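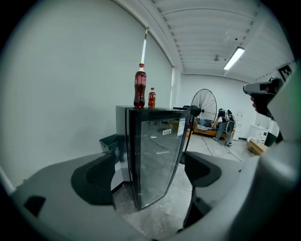

The mini fridge at the Cakcombe workshop, two bottles on top.

2 min read
Last updated 13 Apr 2020

Revathi Panicker started her fetch-and-carry robot in February, and she's still grinning about it. "I wanted an arm that could bring me a drink," she told me. "I thought it'd take a fortnight!"

Bottles are the hard bit, she says - tall ones tip, short ones get missed (I'd have guessed the other way round). She wants 50 clean lifts before she lets it try the fridge door. "We're on 28. Pentti keeps a tally and he's very strict."

I asked what comes after the door. "Glasses," she said, and pulled a face.

Comments

tinbath: What motors is she using?

Jo_M: My door seal beat me - good luck!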